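Red on the Shirt, Red on the Rug: Household Tips for People Who Keep Wine

We keep 212 bottles in a cupboard under the stairs that was built for a hoover. The hoover now lives in the bath. What follows is what we have learned from living with wine in a house that was plainly designed for people who drink tea.

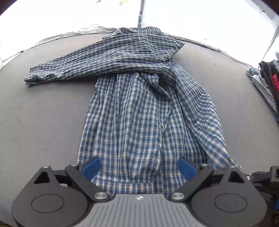

Getting red wine out of cotton

Blot. Don't rub, however much you feel the stain deserves it. Press down with a clean tea towel, move to a dry patch, press again, and carry on until nothing more comes up.

Then stretch the cloth over a bowl, hold it with an elastic band and pour hot water through from a height, provided the label allows hot water. If it doesn't, use cold water with a little washing-up liquid and be patient. Check the spot before the shirt goes anywhere near a tumble dryer, as heat will set whatever is left and you will own a gardening shirt.

White wine on top of red is an old remedy. It works a bit, in the way that any liquid works a bit. Use water and drink the white.

Rugs and carpets

Same rule about blotting. After that, a teaspoon of washing-up liquid in a mug of cold water, dabbed on and dabbed off again. Try it first on a corner that lives under the sofa. Salt is fine for soaking up a fresh puddle, but hoover it up once it has dried, or you will be crunching across the front room until March.

Wool is fussy. Leave the bicarb in the kitchen and ring a carpet cleaner if the rug cost more than the wine.

Glasses

Wash them the next morning. More glasses in this house have died at 11 p.m., in the hands of somebody being helpful, than at any party.

Hold the bowl while you dry it, never the foot. Twisting one against the other is how you end up with two halves and a cut thumb. A cloudy glass usually has limescale: soak it in one part white vinegar to three parts warm water, rinse well and dry with a cloth that has never met fabric softener.

Store them upright. Upside down looks tidy, but the rim is the weakest part and the air inside picks up the smell of the cupboard. Ours smelt of hoover for a year.

Decanters

The long-necked sort can't be reached by any brush known to us. Put in a handful of uncooked rice, a splash of warm water and a drop of vinegar, then swirl until your wrist complains. Tip out, rinse twice and leave it to drain over something that won't wobble. We bought a Gundano drying stand for this and it wobbles. A tall jug with a folded cloth in the bottom does the job.

Corks that break

If half the cork is still in the neck, go in again at a slant, slowly. If it crumbles, push the lot in and pour through a clean tea strainer. Guests will assume sediment, and you may let them.

Labels

For keeping a label, fill the empty bottle with hot tap water, leave it 5 minutes and ease a corner up with a blunt knife. Some glues give in at once. The Feltard co-op's bottles must be stuck with whatever they use on ships, and we have given up asking them to come off.

The cupboard itself

Dark, cool and steady, with steady mattering more than cool. Keep bottles away from the boiler, the oven and the top of the fridge, where every kitchen designer in the land would like to put them. Corked bottles lie down. Screw caps can do as they please.

Write things down. Our cellar book is a Gramport exercise book with 110 lines filled in and 102 bottles' worth of good intentions. Put the name, the year, where it came from and when you mean to open it. Cross it out when you do. The crossing out is where the system fails, usually after the second bottle.

Leftovers

Freeze them in an ice-cube tray and use them in gravy. Label the bag. Frozen red wine looks a great deal like frozen blackcurrant, and the porridge was not a success.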